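How to Judge Whether a Robot Is Ready for Your Sewing Pile

People write to me every week asking when a machine will do the mending. I love this question! I've been testing chore robots for Rakcombe for two years, and I think the best way to answer it is to run a small test of your own. You need a task, a pad or a piece of cloth, and a way to score what comes out.

Step 1. Pick the hardest version of the chore.
Folding a towel is a fine start, but thread is where you learn something. It bends, it springs back, and it crosses over itself. The toughest sewing I know of is the surgical kind, two arms closing a cut with stitches and knots in a soft, slippery surface.

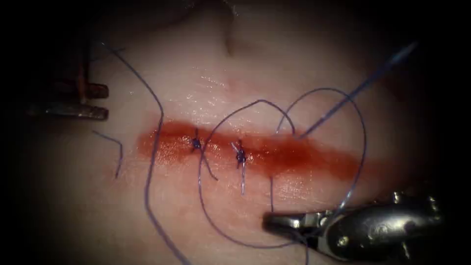
Loose thread is the thing to watch in any sewing test. A person clears a loop out of the way with a little finger and forgets it happened. A machine has to find the loop, decide which end matters, and pull without dragging the last stitch along.

Step 2. Break the job into moves.
Write them down before you start: grip the needle, push it in, let go, pick it up on the far side, pull through, tie, cut. Felista Mushi and I use 30 tries per move and mark each one pass or fail. Do the same moves by hand first, so you have something to compare against.

Step 3. Decide who is driving.
Ask whether a person is steering the arms or the software is choosing the moves. Both are exciting, but only the second one gets your mending done while you cook. Put it at the top of the score sheet.
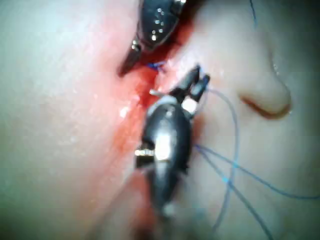 Step 4. Score the handoff by itself.
Passing a curved needle from one set of jaws to another deserves its own line. The angle has to be right, and a small slip means starting over. Give one point for a clean pass and half a point if it needs a second grab.

Step 5. Try it on laundry day terms.
Now swap in a shirt button or a torn pocket and set a timer for 18 minutes. Leave the lamp where you normally have it and don't flatten the cloth. My guess for home mending is still "not yet", but I'd happily rerun the whole sheet in July and be wrong!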